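Unnur Bech
May 15, 2018

Spent the weekend pricing a move for my print shop, so a few notes on renting old industrial space. Might save somebody a phone call.

1/ The asking rent is only part of the bill. The unit I looked at in Skemovdale was cheap per square foot, but heating, snow clearing and a share of the roof repairs were all extra. Together they added 30 percent.

2/ Ask for last winter's gas bills. Mine came from the previous tenant, Ksawery Pietrzak, who still had them in a folder. The agent at Darnico didn't.

3/ Check the loading door against your biggest delivery. My paper comes on pallets and the truck needs 50 feet to turn. One place had a great door and a 15-foot alley.
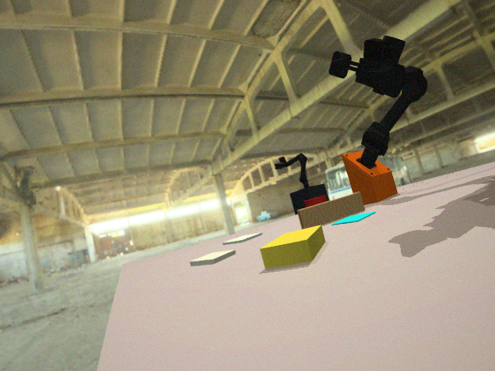

4/ Layout matters more to me than total area. I need the cutter near the door and the presses along one wall, with room to walk behind them. A big empty warehouse like this one looks like it would hold anything, but you still pay to heat all the air over a single table.

5/ Power. Find the panel and read it yourself. Two listings said three-phase and one of them had it. Adding it later was quoted at a 68-day wait.

6/ Noise rules. Ghizlane Abdel Rahman runs a bakery two streets over and starts at 3 a.m. with no trouble – her lease says so in writing. Get yours in writing too.

7/ I'm leaning toward the smaller unit on the Pleltley side. Lease starts in September if the landlord fixes the drain first. Still waiting on his answer.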